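The Ververidis ladder is a way of sorting the words a language learner meets into rungs, and I've been keeping this entry going for the Lerkach study wiki since I first tried it on myself (with mixed results, more on that below!).

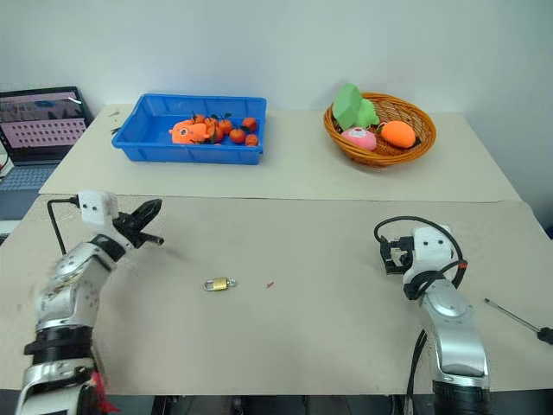
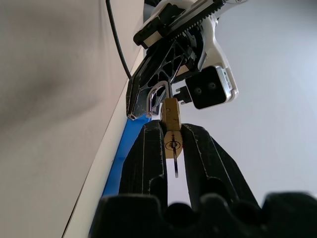
**Category: Vocabulary learning / Self-study methods**

## What it is

You start with a list of 3,000 common words in the language you're learning and split it into 30 rungs. You don't move up until you can use 75 words from the rung you're on in sentences of your own. Saying them out loud counts, and so does writing them down. Recognizing them on a flash card doesn't, and that's where most people (me included) get grumpy.

## Where the name comes from

Ververidis was a small evening school, and the ladder was the chart on its classroom wall. The school later moved its courses over to Lerkach, which kept the chart and dropped nearly everything else. I've seen older handouts call it the "Ververidis staircase," and I think that's the same thing, but I haven't found one with a year on it.

## The Vultum list

Most learners now use the Vultum list, which has 3,663 entries. It's longer because it gives phrasal verbs their own lines, so "give up" and "give in" sit apart from plain old "give." I love this! It does make the rungs lopsided, though, and rung nine is a slog of tiny verbs that all seem to mean "put."

## Rultoron

Rultoron is the free program people use to keep track of their rungs. It shuffles the words and asks for a sentence, then leaves you to decide whether the sentence was any good. I'm far too kind to myself, so I swap sentences with a study partner and we mark each other's.

## Complaints

The usual one is that the ladder ignores listening completely, and I agree. I could write a decent paragraph by rung twelve and still couldn't follow a weather report. Some teachers also dislike the fixed order, and let their students skip around after the first few rungs.

## To do

- Add the Spanish rungs in September
- Check the spelling of the old handout title

Last edited 31st August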